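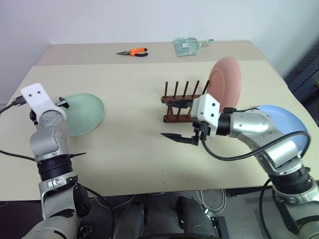
Figure 2. View from the head camera during the plate racking task. The pink plate stands on edge in the rack; the green and the blue plate lie flat on the table.

4.2 Plate racking with two arms

The second task asks the robot to place three plates in a wooden dish rack. We selected it because the final part of the motion leaves little room for error. A plate that is tilted by a small angle touches a peg before it goes down between the rails, and the policy has to correct the angle while the view is partly blocked. Figure 2 gives an idea of the problem: the gripper and the bracket of the right arm cover one end of the rack. For this reason we do not use the head camera alone, but combine it with the joint positions and the gripper opening of both arms.

All demonstrations were recorded by teleoperation in the Plaltside laboratory. The training set for this task has 1225 episodes. The start positions of the plates were changed between episodes, and the order of the colors was free. Objects which do not belong to the task, such as the pliers and the dustpan at the back of the table in Figure 2, were left in view during a part of the recordings. We wanted the policy to learn that they can be ignored.

We compare 4 policies. Brindeck is our full method, with the contact phase predicted as a separate output. Brindeck-S is the same network without this output. Ritia and Espinoza are baselines, trained on the same episodes and with the same image size. Each policy was tested in 50 trials, and a trial is counted as a success only if every plate stands in the rack when the arms are back in the rest position.

Brindeck completed more trials than the three other policies. The difference was small for the first plate and became larger for the last one, where the free space between the pegs is narrow. Brindeck-S often reached the correct place but released the plate too early - we observed the same behavior in the first task. Espinoza was slower than Ritia and stopped more often above the rack, although its grasps were stable.

The most common failure of our method was a wrong choice of arm for a plate near the center of the table. We return to this point in Section 5.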